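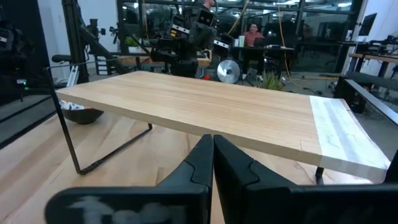
Page last changed: May, 16:20

Board finishes: oil, wax or lacquer on pale timber

Several readers have asked which finish keeps a pale wooden shelf or bench top from yellowing. The short reply is that every clear finish shifts the colour to some degree, and the choice comes down to how much wear the surface will get and how willing the owner is to redo it.

Oil soaks into the fibres and leaves very little on top. Plain linseed oil darkens pale boards more than any other common finish and carries on doing so for years. Hardening oils with a small amount of white pigment hold the blond tone better. Apply thinly, leave for the time stated on the tin, and wipe off everything that has not been taken up. Oil left standing on the surface turns sticky and has to be cut back with solvent. Rags soaked in oil can heat up and catch fire by themselves. Lay them flat outdoors until stiff, or keep them under water in a lidded metal tin.

Wax alone gives the smallest colour change and the least protection. A cup of tea will mark it within minutes. It is suitable for display shelves and for the undersides of boards.

Water-based lacquer stays clearer than the solvent type and can be recoated the same day in a warm room. The first coat raises the grain. Sand lightly with 240 grit once dry, remove the dust with a barely damp cloth, and apply two further coats, making 3 in all. End grain takes up more than the face and should have an extra coat.

Both faces of a loose board should get the same treatment. A board sealed on one side only gains and loses moisture unevenly and will cup, sometimes within a single heating season. The thinner the board, the sooner it shows.

The Purkberg workshop has had a set of offcuts on its south windowsill since last spring, half of each covered with card. The Huneser pigmented oil shows a faint line where the card ended. The Virkham water-based lacquer shows slightly less. Plain linseed is plainly orange. The wax sample has not changed colour but has picked up dirt along the front edge.

Stock note: Huneser oil is back in the Amundsen store, shelf 8, item 411. Tins opened for sampling are kept separately and are not for sale. The store does not stock solvent lacquer.

Next issue: filling knots and small splits before finishing.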